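January 5, 2020

## Trarance bridge-building kit: classroom review

I used the Trarance kit with two sections of eighth grade technology this winter. Each box has balsa strips, glue, graph paper and a loading hook, and it serves teams of 2. We bought enough for 40 students.

The strips were straight and cut to the same length. The instructions cover trusses well but skip how to figure the load ratio, so Iqra Bugti from our math department wrote a page on that. The glue bottles are too small. Most teams ran short by day 8 of the unit.

Jailson Guimarães and his partner had the best bridge, which held 600 ounces before a joint let go. 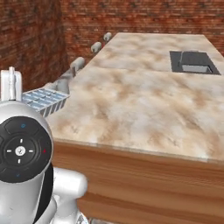
## Would I order it again?

Yes, with extra glue. Schools that already own a loading hook should ask for the refill pack.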